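# Lindo arm gets its own corner at the Stuvley workshop

May 24, 2020

The little red arm that has been taking shape at the Stuvley shared workshop since the winter has reached the stage its builders have been looking forward to, which is tidying up toy bricks. 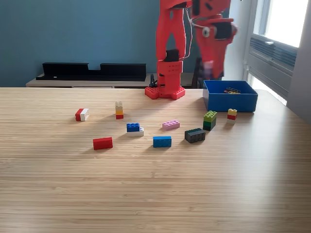 Lindo, as the project is called, began as a set of printed parts and a bag of hobby servos, and for a good long while it was mostly a set of printed parts and a bag of hobby servos. The first elbow cracked. The second one was printed on its side so the layers ran the other way, and that one has held up nicely so far (touch wood!). The wrist was redrawn more often than anyone cares to remember, mainly to give the cables enough slack to let it turn without tugging on a plug.

The job the members have set for it is a simple one to say out loud: pick the bricks off the table and put them in the blue box. Anyone who has ever shared a house with small children will see the appeal. The trouble is in the details, of course. A brick lying on its side is a different thing to grab than one standing on its base, and two or three bricks pressed together make a taller, tippier thing again, so the arm gets a mixture of singles and stacks to practice on.

Lindo learns by being shown. One of the members guides the arm through the job by hand control, the movements are saved, and the whole lot is then fed to a training program on the workshop's one decent computer. The log stood at 541 saved runs at the end of last week, and another 119 were thrown out for one reason or another – a bumped table, a servo that had lost its zero, a doorbell at the wrong moment. The plan is to reach 2,000 before the summer is over. That sounds like a lot of evenings, and it is, but people have taken to it the way others take to jigsaw puzzles, and there is usually somebody willing to do one more before the kettle boils.

With the building closed to groups this spring, the work has gone on in turns, one person at a time with a booking sheet on the door. It has slowed things down a bit, though it has also meant that notes get written properly for once, and the notebook next to the computer is now a fine read if you enjoy long arguments about grip pressure.

The servos came from Verbruggen, the hobby shop on the canal side, which let the workshop have them at a friendly price along with a box of spare horns and screws. Members have been glad of the spares. The shoulder motor gets the worst of it, carrying everything above it, and it runs warm after a long session, so the house rule is a rest after every 40 runs. A stiffer shoulder bracket is drawn and waiting its turn at the printer.

After the bricks, the next thing on the list is sorting them by color, and there is some talk of taking the arm along to the Virkance makers' weekend, if that goes ahead in its usual form. The organizers have not yet said one way or the other.

In the meantime the files for the printed parts are free to any member who would like to build a second arm, and a few people have already asked about filament. The workshop would also be very happy to have any odd toy bricks you no longer need, in any color and in any state short of chewed. They can be left in the crate inside the front door, and please do put the lid back on afterwards, as the roof light still drips when it rains.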